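**Hand-held gripper: ribbed foam pads or smooth silicone pads for packing small goods?**

posted by Taras Vakulenko

Hello all. I am comparing two kinds of contact pads for a hand-held two-jaw gripper, and I would like some advice before I order more of them.

The task is simple. Small packaged goods are lying on a table, and the operator picks them one by one and puts them standing in a carton. The recordings go later to a policy for the Elthorpe arm. I have 338 recorded picks with the ribbed blue pads, and 187 with smooth silicone pads from Girkholm. The jaws and the camera are the same in both sets.

With stiff boxes I see almost no difference. The ribbed pads can hold a cigarette box low, near its bottom, and it stays nearly upright, only with a small lean. With smooth pads the lean is similar, but I must squeeze more. With soft bags the results are mixed, and this is where I am not sure how to judge.

What I want to know:

- Is it better to hold a stiff box low, as I do now, or in the middle? When I hold it low, the camera sees the whole front of it.
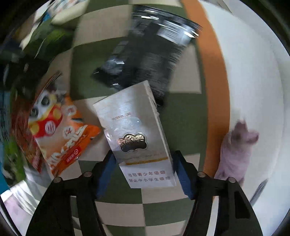
- Should I compare pads by the number of drops only, or also by how much the item turns in the jaws?
- Does the color of the pad matter for training, if later I change to another one?

I have read the Horrocks pad guide, but it speaks only about metal parts. Thank you in advance.

---

**Mehwish Mohmand**

I did nearly the same comparison in July, so I can answer for most of it.

Holding low is good for the camera and bad for the placing. The upper part of the box is free, so when its bottom touches the carton it rotates around the pads. If your items must stand, take them at the middle height or a little above. You lose some view of the print, but the policy doesn't need to read the print.

Drops only will tell you very little. In my set there were so few drops with either pad that the difference was just luck. I marked the angle of the item two times, once after lifting and once before release, and took the change between them. With ribbed pads the change was smaller for cartons, and for puffy bags it was bigger, because the air inside moves and the film slides over the ridges. Do this by item type. If you mix all the types in one table you will see nothing.

For the color, please don't mix. Finish one complete set with one pad. If you must change, record at least a part of the old items again with the new pad.

---

**Noman Arain**

Silicone. Clean it with alcohol every morning. Foam gets old very fast and then you buy it again.

---

**Ratree Kaewkla**

I agree with Mehwish about the angle, but I would look also at the last part of the task, the placing. Many people test only the pick.

A row along the far wall of an open carton is a good test. The wall supports the back of each item, so a small lean is forgiven. But the neighbor is close, and the thickness of the pad begins to matter. When I had a soft bag next to a stiff box, the thick foam pushed the bag to the side as the jaws opened.
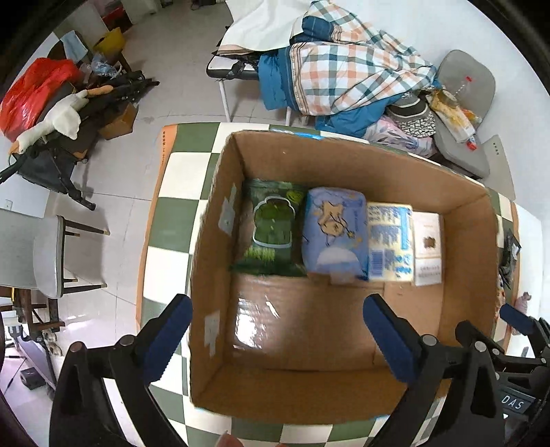

I changed the order after that and put the soft items first, then the stiff ones, and the row was much better. You can also open the jaws only halfway for release. It feels slow in the first hour, then the hand learns it.

One more thing about the carton. Fold all four flaps fully to the outside before you start. A half-open flap touches the linkage, and you feel it in the hand as if the item had touched the bottom, so you release too early. I had to throw away many episodes for this reason, from a set of 2924.

For Taras: 187 against 338 is not a big problem if the items are the same, but check that you did not record all the difficult bags with only one pad.

---

**Taras Vakulenko**

Thank you, Mehwish and Ratree. I checked, and yes, most of the bags were recorded with ribbed pads, so my comparison was not fair. I will record the bags again with silicone, hold the boxes at the middle, and write down the two angles for each pick. Noman, do you use the thin silicone or the thick one?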